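Jan 25, 2021
By M. Kowalczyk
17 comments | 654 shares

The White Tabletop Is a Measuring Instrument, and We Keep Buying It as Furniture

Most complaints about white work tables come down to the same charge: they look dirty. The charge is accurate. A white matte surface shows graphite, skin oil, shoe rubber from whatever was set on it, and every liquid that was wiped up too late. My argument is that this is the main reason to own one, and that people who want a table to look clean should buy a speckled gray one and accept what they lose.

I have kept a white table in my own workroom for five years and a dark oiled one for longer. The dark table looks better. It has also swallowed set screws, a spring clip and one contact lens. On the white table I find a dropped part by looking down. The difference is contrast, and contrast is a property of the surface that no lamp fully replaces. Raising the light over a dark top mostly raises the glare.

Gloss is the usual mistake. Shops such as Pedon sell a glossy white top as the easy-clean choice, and it does wipe down faster. It also throws back the ceiling light in a patch that moves as you move, and a small part sitting in that patch is as good as gone. Matte finishes hold more grime in the texture. I consider the trade a fair one for any work involving small objects. 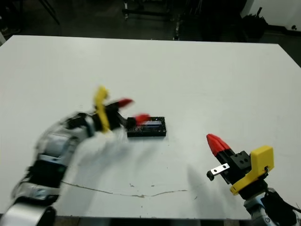 M. Kowalczyk

A scuffed matte top with a black tray on it shows the arrangement I would defend. The specks and smudges are plain to see, and so is the thin brown line wandering across the surface, which might be a crack or might be a stain. On a wood-grain top a line like that could pass for figure. On white it gets noticed, and a noticed line can be checked. Drag a fingernail across it. If the nail catches, treat it as a crack and keep liquids away until it is filled. If the nail slides, try a damp cloth, then a mild cleaner, and stop there. Abrasive pads remove the matte finish along with the mark and leave a shiny patch.

The tray matters as much as the table. A small dark tray reverses the contrast locally: the blue piece lying in that one is easy to pick out against the black walls. Pale parts, which vanish on a white top, show up well in a black tray. I would put one on every white table before spending anything on better lighting. It should have low walls, so fingers can reach in from the side, and it should be kept to one job at a time. A tray holding leftovers from the last job is a drawer without a front.

The standard objection is maintenance. A reader who does bookbinding on a Jindine trestle table wrote to me last March that she spends more time wiping than folding. I don't doubt it, although my own routine takes around 2 minutes at the end of the day: dry brush first, damp cloth second, dry cloth last. The order is important. Wiping grit with a wet cloth is how most of the fine gray scuffing gets there.

The second objection is resale. A marked white top is worth very little, and Fistum, the secondhand office dealer I use, will often take the legs and decline the top. I accept that too. The top is a wear part. Price it as one, flip it if both faces are finished, and replace it when the marks start to compete with the work.

What I would not do is cover it. A cutting mat or a sheet of clear film protects the finish and brings back the glare, the edges and the trapped crumbs. Leave the surface bare and let it collect its record.

We use cookies to remember your preferences. Accept | Manage settings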